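March, 4:20 pm. Thread storage, second look.

Likik say their coated thread keeps its strength in an open drawer. I doubt it. Botond pulled 20 lengths from the drawer and 18 from sealed packs. Same knot, same rig.

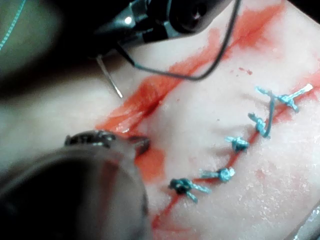 Curved needle over the open stretch of the cut.

Drawer lengths broke lower, but three slipped at the clamp, so I don't trust the gap yet. Karabo does.
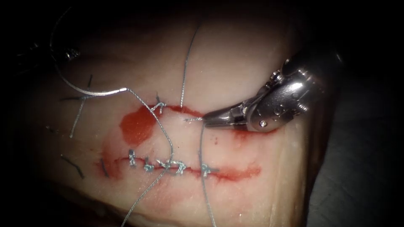 Two cuts, both being closed.

Humidity log is useless, the Brekeck meter has read 105 percent all week.

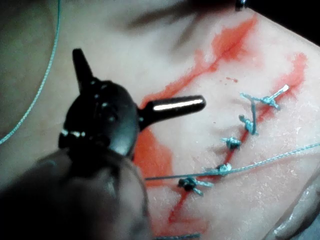
Could the clamp explain the whole difference?
Possibly; Dorottya wants new rubber faces on it before anyone quotes a number.

Osvaldo's theory is light from the window. No data for that either.
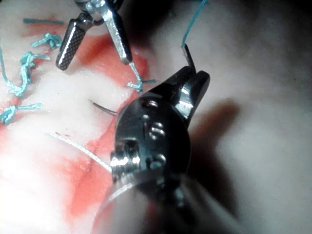

I'd want a dark box and a lit box side by side before I believe him. Ask Anastasia for two lids.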